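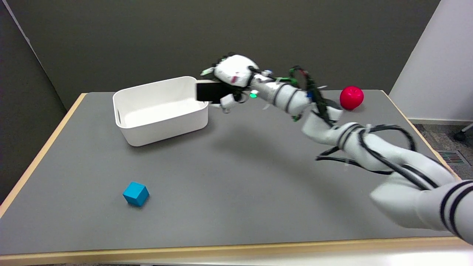 Vutwood asked whether the seed library would lend to people outside the town, and yes, it does now! Anyone with a Lekum library card can borrow, and we started mailing packets in January (stamps are eating more of the budget than I'd like).

So, where we are. We've lent 558 packets so far and got 116 back as saved seed, mostly beans and tomatoes. Squash is a mess — everything crossed with everything, and I've stopped accepting it until fall.

Of your $3000, some went on envelopes and the drying racks from Benedetti. The second shelf unit is still on order from Zorano, and they keep moving the date.

We've run two seed-saving evenings, both at 7 p.m., both noisy and fun. I'd love to do a lettuce one next, if you're okay with me shifting the leftover poster money over to pay for it. Could you let me know before May?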